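How to Clear a Craft Table and Get Tape Marks Off It

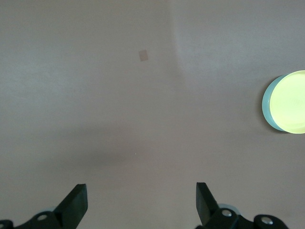 I do love a bare table! Mine gets used for everything from gluing to wrapping to jigsaws, and by the end of a busy week there's hardly room to put a mug down. Getting it back to a plain, flat surface takes me 16 minutes if I don't stop to play with things on the way, and then the next project feels ten times more inviting.

This is written for painted or sealed tops. If yours is bare wood, or an antique, please don't go at it with oil and soapy water on my say-so.

What you'll need

A tray or a big shallow box
2 soft cloths
A bowl of warm water with a small squirt of washing-up liquid
An old plastic card (library, gym, anything with a straight edge)
A hairdryer
A little cooking oil
A dry tea towel

Step 1: Lift everything off

Everything, even the things that live there. I used to shuffle the pots and lids from one end to the other and wipe round them, and all I ever did was push the crumbs about. Put the lot on the tray and put the tray on the floor or a chair. Don't sort anything yet. Sorting is lovely but it will eat your whole afternoon, and you'll find yourself testing felt tips.

Step 2: Brush first, wipe later

Sweep the dry bits into your hand or a dustpan. Glitter, pencil shavings and bits of thread all turn to sludge as soon as they meet a damp cloth. If there's glitter, dab it up with a loop of sticky tape wound round your fingers, sticky side out - wonderfully satisfying.

Step 3: Look at it sideways

This is my favourite trick and I got it from Kendra Sawatzky, who ran the bookbinding class I went to one December. Crouch until your eyes are nearly level with the top and look across it towards the window. Marks that vanish from above suddenly show up, and so do dried glue and old bits of tape. Pale tape on a pale table is a devil to spot otherwise. Run your fingertips over anything you're not sure of. If there's an edge, it will lift. If it's completely smooth, you probably have a stain, so skip to Step 5.

Step 4: Tape and paper

Warm the patch with the hairdryer on its low setting, held a hand's width away, and count to 8. Slide the plastic card under one corner, nearly flat, and push slowly. Peel back low along the table and warm it again whenever it starts to tear. Straight up is how you lose paint! (I have a small chip by my left elbow to prove it.)

Any gumminess left behind gets one drop of oil on a fingertip, rubbed in small circles. Leave it for a few minutes, make a cup of tea, then wipe it away with the soapy cloth.

Step 5: Stains

Warm soapy water first, always. Lay the wet corner of the cloth on the mark for a couple of minutes and then rub gently. Still there? Try a little bicarbonate of soda mixed to a paste, but test it underneath the table beforehand, as it can dull a shiny finish. Rangi Hinds wrote in to say a white pencil rubber does wonders on scuffs, and I've tried it since and he's quite right.

Step 6: The proper wipe

Wring the cloth out until it's barely damp. Work from the far side towards you in long overlapping strokes, rinse, and do it again the other way. Go over it with the second cloth and plain water, then dry it with the tea towel so you don't get streaks.

Step 7: Put back less than you took off

Now you can sort the tray. I let myself put back whatever I'm using for the next job and the rest goes in the cupboard. Wipe the bottoms of tubs and jars before they come back, particularly paint pots, which leave the most stubborn rings.

If you tape paper down a lot, low-tack masking tape is worth having, and it comes away best if you pull it up the same day.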